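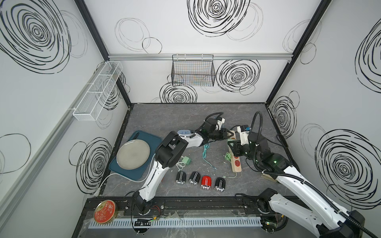 On m'avait promis que je n'aurais plus jamais à ranger un câble de ma vie. La phrase exacte, dans le courrier interne de septembre 2022, disait que « les opérations de tri à faible valeur ajoutée seraient progressivement confiées à la cellule ». Les opérations de tri à faible valeur ajoutée, c'était moi. Moi et trois collègues, à l'atelier de reconditionnement de Rulard, au fond du bâtiment, là où le chauffage arrive quand il a le temps.

Pour ceux qui prennent ce blog en route : nous recevons des cartons de matériel électrique et de petits accessoires de bureau retournés par les clients. Chargeurs, multiprises, adaptateurs, rallonges, et tout ce que les gens laissent au fond du carton par distraction ou par vengeance. On ouvre, on trie, on vérifie, on remballe ou on jette. J'y ai passé assez d'années pour reconnaître un chargeur au poids, compétence que je n'ai jamais su placer dans un dîner.

Donc la cellule. Deux bras, une table façon marbre gris (je n'ai pas de marbre chez moi, le robot en a presque), des paniers grillagés accrochés en hauteur et des parois blanches couvertes de gros gribouillis noirs en spirale. Le premier jour, Latrice Fitzsimmons, qui a été nommée responsable du projet parce qu'elle avait posé une question en réunion, nous a fait asseoir devant. On a regardé un bras approcher d'une multiprise avec la prudence d'un notaire. Il s'est arrêté. Il a réfléchi. Il est reparti. L'un de nous a applaudi, je crois que c'était sincère.

Le fournisseur, Brornesell, avait envoyé un tableau. Objectif : 700 pièces par jour. À quatre, les bons jours, nous en faisions 1 585. J'ai signalé l'écart avec tout le tact dont je dispose. On m'a répondu que la cellule, elle, ne prenait pas de pause. J'ai fait remarquer qu'elle en prenait une chaque fois qu'un câble blanc passait sous un autre câble blanc. Latrice a noté quelque chose. Je n'ai jamais su quoi.

Car le problème, c'est le câble. Une boîte, un plateau, un adaptateur, ça reste là où on l'a mis. Un câble a des projets. Il s'enroule, il suit la pince, il emporte le voisin. Il a fallu préparer la table avant chaque série : dérouler un peu, écarter un peu, ne pas trop aider non plus, sinon « ça fausse l'apprentissage ». J'ai donc passé des matinées à disposer des fils dans un désordre raisonnable. Avant, je rangeais des câbles. Maintenant, je les dérange, avec une fiche de poste qui dit « opérateur de mise en situation ». Ma mère est très fière.

Le salaire n'a pas bougé, si vous vous posez la question. L'intitulé, oui.

Ce qui a changé pour de bon, c'est le bruit. Avant, on parlait. On ne disait rien d'important : les enfants, le parking, qui avait encore pris la tasse de qui. Les mains travaillaient toutes seules et la bouche était libre. Avec la cellule, il faut regarder. Il faut guetter le moment où la pince va se refermer à côté et appuyer sur le bouton avant. Surveiller quelqu'un qui fait votre travail plus lentement que vous est d'une fatigue que je n'avais jamais connue. Je rentre le soir sans avoir rien porté et je m'endors devant la météo.

Deux collègues sur les quatre sont passés à l'expédition, de leur plein gré d'après le compte rendu, et avec un certain soupir d'après moi. On se croise à la machine à café. Ils me demandent des nouvelles des bras comme on en demande d'un beau-frère.

Je ne vais pas jouer les casseurs de machines. J'avais mal aux poignets depuis des années et j'ai nettement moins mal. Les cartons lourds, on en soulève moins, et personne ne les regrette. Et puis je dois avouer un attachement ridicule. Quand le bras de gauche réussit une prise difficile du premier coup, je dis « bien joué » à voix haute. Le bras de droite, je lui parle moins, nous avons eu un différend au sujet d'une rallonge.

En novembre, un second prestataire, Larkik, doit passer voir si on peut « fluidifier l'amont ». L'amont, j'ai vérifié sur le schéma, c'est la personne qui ouvre les cartons. C'est encore moi. J'ai prévu de les accueillir avec vingt cartons non triés, pris au hasard sur la palette, et un cutter qui coupe mal. Qu'ils fluidifient.

Latrice m'a demandé de rédiger d'ici là une note sur « les gestes métier à transmettre à la cellule ». J'en suis à une page et demie. J'ai commencé par la façon de démêler deux chargeurs sans tirer, et je me suis aperçu que je ne savais pas l'expliquer. J'ai dû aller en chercher deux dans un bac et me regarder faire.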